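Drive caddy handling by teleop, wrist camera on
Posted by Siham Belkadi – May
2 comments · 5 shares

Picking up from the last entry. The leader arm is back on the bench with the new bushing in the second joint. Backlash at the handle is down to where I stop noticing it after a few minutes. Not zero. Anyone who takes a turn should still move the leader through its full range before closing the clutch, or the follower jumps a little on engage.

Task for this block is the caddy task from the Siddale list: approach a 3.5-inch drive in its plastic caddy, make contact on the lower bracket, take a grip, pull out along the slide direction, hold, put it back. All of it by remote control. Hand guiding comes later, for the comparison.

Settings used:

Leader to follower scaling 2:1 for the approach, 5:1 once a fingertip is near the plastic. Switching is on the left pedal. Force limit on the fingers at 15 N. I had it higher in the morning and brought it down after the bracket flexed more than I liked. Follower speed cap unchanged from the Lisden runs. Recording starts on the right pedal and stops on the same pedal. Say the episode number out loud before starting, the audio track has saved us once already.

The approach is the slow part. From the operator seat the direct line of sight is poor, so nearly all of the alignment is done from the wrist view. The gripper linkages take up most of that view and the useful part is what is left above them. I tried steering by the label on the drive and gave it up. The print is not legible at this distance and the white patch has no edge that lines up with the direction of travel. Blue against silver is a much better cue. Line the fingertip up with the lower blue bracket, ignore the rest of the drive.

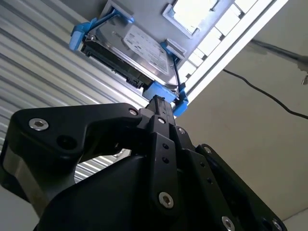
Contact on the bracket first, then correct. Operators who try to get the angle perfect in free space spend twice as long and end up correcting after contact anyway. With the fingertip resting on the plastic there is something to push against, and small rotations of the leader handle come through cleanly. Without contact the same rotations mostly show up as wander.

Two failure types so far:

1. Fingertip slides along the bracket and ends up on the drive itself. Stop the episode, mark it bad, back off straight. Do not try to recover in the same recording. The circuit board is exposed along one side and I do not want demonstrations in the set that end with a finger near it.

2. Clutch released during the pull. The follower holds position, the operator re-centers, and the trajectory gets a flat section in the middle. These are usable for the contact phase only. Tag them "split" and leave them in the folder.

The second type is an operator habit and goes away if the handle starts lower. I marked a start height on the leader stand with tape. Use it.

Wrist camera exposure: locked. On auto it hunts whenever the bright areas at the upper right come in and out of view, and the blue shifts with it. Locked exposure leaves those areas blown out, but the bracket stays the same color through the whole approach. The value is written on the inside of the cabinet door. Please do not set it back to auto to get a nicer picture.

Logging. The Cetwood recorder writes joint states, finger force and the camera stream to one file per episode. Buffer was filling on long episodes and dropping the tail. I raised it to 2000 samples and have not seen a short file since, but I have not tried a really long hold either. If you get one, keep it and note the episode number here. Time offset between the force channel and the camera is still unmeasured. My guess is that it is constant. Tapping the fingertip on the bench at the start of each session would give a mark in both channels, so start doing that.

On the demonstrations themselves: keep them boring. Same start pose, same order, no detours. When I replayed my own early ones the hesitations were plain to see, particularly just before contact, and a policy trained on those will very likely hesitate too. Better to throw a slow one away and do it over.

El Fassi asked for hand-guided episodes with the same caddy so the two methods can be set side by side. The arm is fine in gravity compensation, but a hand on the wrist gets into the camera view, and the added load confuses the finger force reading. Options are to guide from the link above the wrist or to record poses by hand and replay them for the video. I lean toward the replay. It costs an extra pass per episode and the images stay clean.

To do:

Re-check the linkage screws after the next session.
Write the start pose into the launch file so it stops living in my notes.
Tap test, then compute the offset.
Softer fingertip pad, same thickness as the current one.
Print a spare lower bracket before the force limit goes up again.

Last updated: May, 5 pm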